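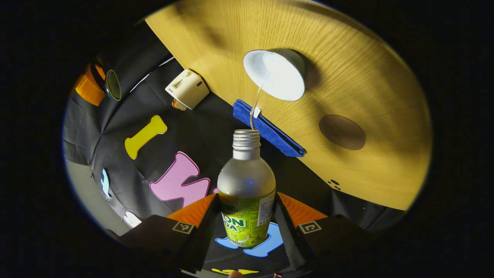

Wuyts to Open Felt and Table Linen Room in Drunley This September

DRUNLEY, Aug 15, 2025 - Wuyts, the family-run fabric store that has been selling cloth, thread and buttons in Drunley for longer than most of its customers have been sewing, is delighted to announce that it will open a second room this September in the old Bendex building, right across the parking lot from the main store. The new room is called Parura, and it will be given over to felt, plain black backdrop cloth, table linens and all the cheerful odds and ends people like to put together when they have a wall to decorate and company coming for breakfast.

The idea grew out of the Saturday-style craft mornings the store has run for years, where folks would come in for a yard of felt and stay until lunch cutting out letters for a birthday or a classroom door. The cutting table at the back of the main store was never really big enough for that (anyone who has tried to trace a capital M next to somebody else's quilt will know the feeling), and when the Bendex building came up for lease, it seemed like the right moment to give those mornings a proper home. Parura has 2,000 square feet of floor, with long cutting tables, open shelves for the felt and a corner set aside for trying things out on a real tabletop before you take them home.

"I've wanted a room like this since I started here, and I'm so happy we finally get to share it," said Evelien Postma, who will manage Parura. "You can hang a black cloth, put big bright letters on it, set out a bowl and a folded napkin and some toast, and all of a sudden it looks like you went to a lot of trouble. Pink on black is my favorite. Yellow is a close second, and I do change my mind."
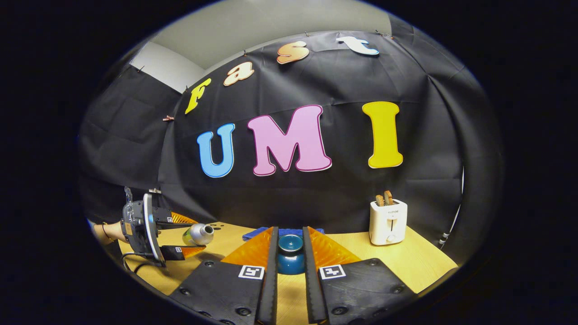

Cut-out letters on a black curtain, with toast, a bowl and a folded blue cloth on the table.

Much of the stock will be familiar to regulars, including the wool-blend felt sheets and the ready-cut alphabet, which comes in both capitals and lowercase and can be ordered with a contrasting outline already stitched on. New for the fall is a simple backdrop kit, priced at $30, with a length of black cloth, a set of metal binder clips to hold up the top edge, pins, and enough felt in mixed colors to spell out a short name. Table cloths and napkins will be sold singly as well as in sets, because plenty of customers only ever want the one in blue.

Owner Ward Verstraete said he was touched by how many people had a hand in the plans. When the store asked customers what they would most like to see, 557 of them filled out a card and dropped it in the jar by the register, and a good many wrote on the back of it too. Wider tables came up again and again, along with better light for cutting and somewhere to set down a cup of coffee.

"We read every card, some of them out loud," Verstraete said. "I'd like to thank each person who wrote one, and I hope they'll come by and tell us what we got right and what we still have to fix. The coffee shelf is going in."

The main store will keep its usual hours and its full range of dress fabrics, patterns and notions. Gift cards and store credit will be good in both rooms. Groups and schools that would like to book a craft morning at Parura can sign up at the Wuyts register starting now, and felt for booked mornings may be picked out ahead of time.

Press contact: Evelien Postma, Parura at Wuyts, Drunley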